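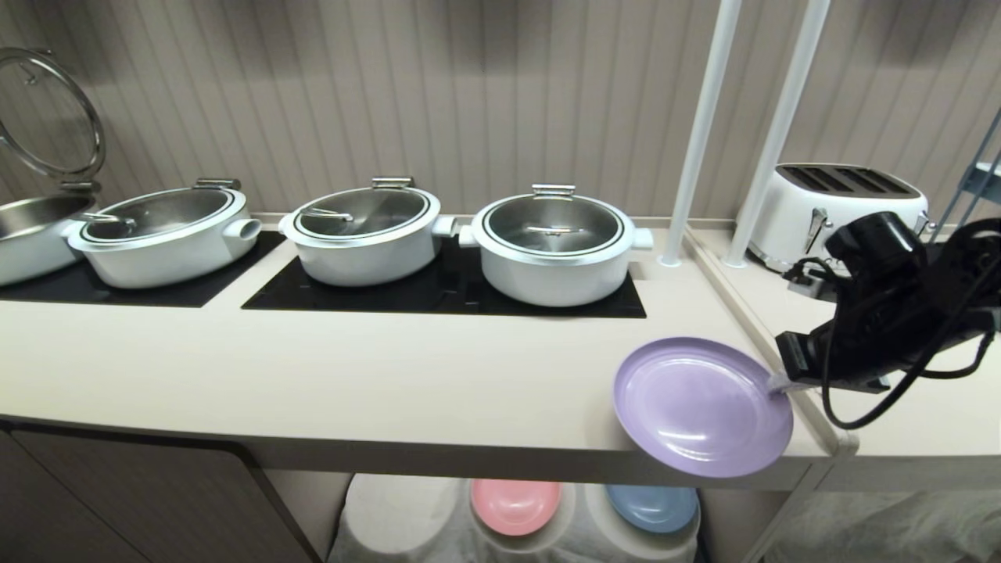

Collet is a motion planner with a perception layer bolted to the front of it, and I have been using it long enough now that I think I can say something fair about it. I came to it from a planner I had mostly written myself over the years, so I am not a neutral party (one grows fond of one's own bugs), and I was quite prepared to dislike it. What won me round was kitchen work. Take a counter with a row of white pots on it, all with glass lids, one of those lids standing up on its hinge, and then a toaster off to the right and a pair of poles between the two. My old planner would look at a thing like that and give me a path that was perfectly legal and perfectly horrible, with the elbow going up and over for no reason a sane person could name. Collet keeps the arm low, brings the plate across in front of the toaster, and generally behaves as if it has been in a kitchen before.

I am on version 2, May 2023, on an ordinary desktop with a middling graphics card. Installation took me 19 minutes, most of it downloading, and I only had to go back once because I had skipped a line in the instructions about setting the path to the robot description. Magdy Ashour, who keeps our machines going, had it on his in less, but then he does read instructions.

The part I would buy it for is the held object handling. You tell Collet what the gripper has hold of, either by picking a shape from the library or by letting the camera fit one, and from then on the object counts as part of the arm. Plenty of packages do that on paper. The difference is that Collet remembers where on the object you have gripped it. With a plate held by one side of its rim, as we tend to do, most of the plate hangs out away from the fingertips, and it will swing into whatever is next to it if the wrist turns the wrong way. In my old setup I used to fudge this by putting a great fat sphere round the gripper, and then of course nothing would fit anywhere and I would shrink the sphere, and then we would clip something. Oh, the evenings I lost to that sphere! I deleted it in the first week and have not missed it.

The scene editor is lovely, I must say. You get the camera view on one side and the model on the other, and you can drag a box on to a thing and say "leave this alone", or "you may touch this but gently", or "pretend this isn't there", and the choice is saved by name so that it turns up again next time. Khadija Mahrous, who had never used a planner before she joined us, was making sensible scenes by her second afternoon. She also found out that you can hold down the shift key to copy a box, a thing the manual does not mention at all.

Now for the glass. If your work has anything transparent in it, please do read this bit before you spend money. Collet's perception layer is built on depth, and depth cameras are miserable at glass and not much better at shiny metal. A closed glass lid over a bright metal pot is about as unkind as it gets. What I see in the model is the rim, more or less, then a hole where the lid should be, and sometimes a few stray points down inside the pot where the lining has thrown something back. Left to itself the planner believes the hole and will happily route a fingertip through it. A raised lid is worse, as the camera looks straight through to the wall and the whole upright circle may shrink to a bit of rim and a handle. There is a "fill closed outlines" switch in the perception settings which deals nicely with the lids that are shut. It does not help much with the one that is up. For that I draw a thin slab in the scene editor by hand and save it, and if somebody moves the pot I have to go and move the slab as well. The makers, Verura, have told me that proper transparent object support is planned for September. I shall believe it when I have it, but they were very nice about it.

Thin things are a smaller grumble. Poles and rack bars come through well enough at the default voxel size when they are near the camera, and rather less well further off, where a slim upright can break up into a dotted line. Turning the resolution up cures it and costs you time. I settled on a middle value and padded the poles by hand, which was the work of a minute.

As for reliability, I left it running over a few days on stored scenes, 700 planning requests in all, and 619 came back with a usable path on the first go. Nearly all the rest worked on a second attempt with a different seed. The ones that failed outright were mostly reaches into the recess under the counter, where the arm has to get low and the front edge is in the way, and I can't be too cross as I am not sure I could do some of those with my own arm. I did wish the error message said more than "no solution". Which joint? Which obstacle? There is a verbose mode, but it prints 1000 lines and the one you want is never near the top.

The Python side is tidy and the function names make sense. The documentation is good up to the chapter on custom constraints, and then it gets thin very suddenly, as if the person writing it had gone on holiday. I wanted a constraint to keep a plate within a certain tilt during a carry, and I got there by reading the source and pestering Ismail Ait Brahim, who had already done something of the kind for trays. His version is now in the shared snippets folder on the Collet forum, and it is well worth having. Do set the tilt limit loosely to begin with – mine was far too strict and the planner sulked for a whole morning before I thought to look at it.

Support has been prompt. I have written to them four times and had a proper answer each time, from a person who had plainly opened the file I sent.

I would give it four stars out of five, and I'd put the missing one down to the glass. If your objects are solid and dull you may well want to give it the full five. We have renewed for another year, and I have promised Khadija that I will send in her shift key tip for the manual.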